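What I Saw at the Open Day, and What I Didn't
Speaker notes - Rafferty Pruitt
Regional packers' meeting, 26th April
Half an hour with questions. Print this large. Water on the left side of the lectern.

SLIDE 1. Title

Say hello. Thank Brenda for the slot, and for moving me away from lunch.

Who I am, quickly. I run the packing side at Akinola. We put small housewares into boxes: cups, vases, soap dishes, dish cloths, candles. Some of it breaks. Most of it is light, and hardly any two things next to each other on the bench are the same shape. If you pack cans, you may have a different talk in you, and I'd like to hear it.

I drove 133 miles to the Grovell open day and paid for my own gas. They gave me a sandwich. Grovell hasn't seen these notes.

SLIDE 2. Why I went

The invitation said "handling for mixed goods, at production pace." Read it out slowly. Every word of that matters to the people in this room.

Mixed goods - which ones, and who mixed them?
Production pace - whose?

I've been to a lot of these days. You get a clean floor, a nice person with a headset microphone, and a machine doing one job it has been set up to do. Then you go home and try to work out how far that is from your own bench at four in the afternoon with a late truck.

So I went with a list of questions, and I'll go through what I got for each one. Where I got nothing, I'll say so.

SLIDE 3. The setup

Keep this short. They'll want to know about the hand, so give them the hand.

Four fingers and a thumb. Silver metal segments, black rubbery tips. Black covering over the back of it and up past the wrist. It works from above, fingers down, over a white table. Glass beside it, so you can see through to the next area.

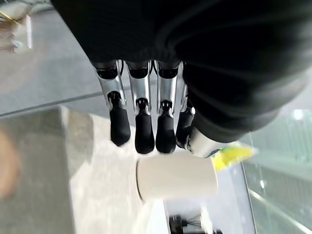 I have no complaint about the engineering. I stood close for a good part of the morning and the fingers move well. I've watched suction cups fight with odd shapes for years, so I can see why someone would want fingers. If you've ever tried to lift a cloth with a vacuum cup, you know too.

My trouble is with the step from "the fingers move well" to "you can use this." The presenter took that step in one sentence. I wrote the sentence down: "As you can see, it's ready for the floor." I couldn't see that. What I could see was a hand over a table.

(Pause. Someone from the Rollis group will probably be in the room. Be fair, don't be rude. They bought two of the earlier units and they know more than I do about living with them.)

SLIDE 4. Question one: who picked the objects?

Grovell did. I asked, and the presenter was straight with me about it. The items on the day were theirs and they'd practiced with them.

Fine. You wouldn't run a public demo on things you'd never touched. But then "mixed goods" means a set of goods that were chosen, and we don't get to choose. Our customers choose, and what they choose is a glass candle holder with a loose lid.

I had brought a bag of our own stock in the car. Asked if we could try a few pieces. The answer was "not in this session," then "maybe after lunch," then a different person told me it would need a new safety sign-off. I'm willing to believe all three. I still had the bag in the car when I drove home.

Ask the room: has anyone here had a vendor run your own goods on the day? Wait for hands. If someone has, let them tell it, and skip the next bit.

Advice if you go to one: send your items ahead. Get it agreed in an email. Send the ugly ones.

SLIDE 5. Question two: what counts as a pick?

This is where I got a bit stubborn, and I'd do it again.

The sheet they handed out gave a figure of 705 picks. Printed in big type. Under it, nothing. No hours. No word on whether it was one kind of object or a dozen. No word on what they did about the drops.

So I asked what a pick was. Does closing on the object count? Does lifting it? Or do you have to set it down where you wanted it, in one piece, right way up? The presenter said "successful grasps." I asked if a grasp included the putting down. He said he'd check with the team.

I've written to them since. I got a warm reply with the same sheet attached.

At our place a cup is packed when it's in the divider and the flap is over it. If it's held in the air it isn't packed. If it's on its side on the bench it isn't packed. I don't think that's a hard standard.

SLIDE 6. The round shapes

Slow down here, because this part will interest people who handle cups.

Cylinders are a fair test. They roll, and a smooth one gives you very little to hold. With one lying down you can come over the top and bring the thumb in from the side, and that's a sensible way to go about it. Our own people do much the same with a tall vase. Arrive at it a little off and it wants to go somewhere else.
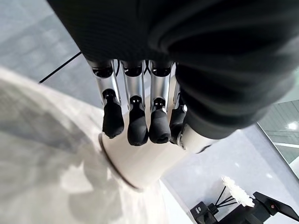 Slide 6: Fingers over the white cylinder, thumb in against the side.

What I'd want to know, and couldn't find out standing there:

How hard is it squeezing? We have thin ware that an adult can crack without trying.
Does it know if the thing has slipped, or does it carry on as if it hadn't?
What does it do about a printed surface? Rubber can mark a matte finish. We send pieces back to the supplier for that already, and those marks came from people's gloves.

I asked the second one. The reply was that slip detection is "on the roadmap," with a release in June. They didn't say June of which year. (Might get a laugh. Don't wait for it.)

SLIDE 7. Question three: who's helping?

Whenever I watch a demonstration I watch the people near it. Who stands close, who has a hand on something, who looks relieved.

I'm not accusing anybody of a trick. I asked whether the hand was running by itself or whether a person was driving it, and I was told "a blend." I asked what was in the blend. I was told it depended on the task.

That answer could cover almost anything. If a person is steering for part of it, then I'm buying a machine and still paying a person, and maybe a more expensive one than I've got now. That might be worth it! There are jobs I'd be glad to have done from a chair. But I need it in the price, and I need somebody to say it out loud before I ask three times.

Put the question to your vendor in writing: during the video you sent me, was anyone controlling any part of this? Yes or no, and which part.

SLIDE 8. The money

Don't spend long. I don't have a full price and I won't guess at one.

What they did share was a service rate. 54 dollars an hour for remote support, billed after the first month. No cap mentioned. I asked how many hours a typical site used and they said they didn't have typical sites yet.

That was the most useful thing I heard all day, and I don't say it to be mean. They have no typical sites. So whoever goes first is the typical site, and should be getting a discount for it.

SLIDE 9. What I'd give them credit for

I promised Brenda I would do this slide properly.

The staff were patient. There were over 200 people through the doors and I was one of the tiresome ones.

They let us stand near and look for as long as we liked. I've been to days where it was a video on a loop and a rope.

They picked a hard problem. It would have been easier to show a gripper lifting the same carton all day, and we'd all have nodded and gone to find the coffee.

And I'll admit I went back to look a second time after the session had finished, and I wasn't doing it for my notes. I like watching it. That's a reason to be careful with me, too. I bought a labeling machine once because I liked watching it.

SLIDE 10. Where I've ended up

I'm not buying this year. I'd go to another open day. I would take part in a trial if these were agreed first:

Our stock, our bench height, our lighting.
A pick means placed and undamaged.
Drops and breakages written down by us.
Somebody tells us when a person is driving.
A full shift, including the last hour.

I've sent that list to Grovell. They said it was "very helpful input." I've asked for a yes or a no.

If Rollis are happy to share their breakage sheets from the earlier units, ask them now, in front of everyone, nicely. If they'd prefer to talk at the break, leave it.

QUESTIONS

Likely ones:

"Aren't you just worried about jobs?" - Yes, partly. I've got good packers and I want to keep them. But I can't fill the late shift as it is, so I'd have a use for this if it did what the invitation said.

"Was it slow?" - Slower than my people, to my eye. I didn't time it, so don't quote me.

"What about the soft stuff, cloths and so on?" - Didn't get an answer I could repeat. Ask them to show you a stack of cloths and take only the top one.

"Can we have the slides?" - Yes, Brenda has them. The Grovell handout is on the back table, please leave one copy.

If there's time left over, ask who's going to the next one and whether they have space in the car for a bag of candle holders.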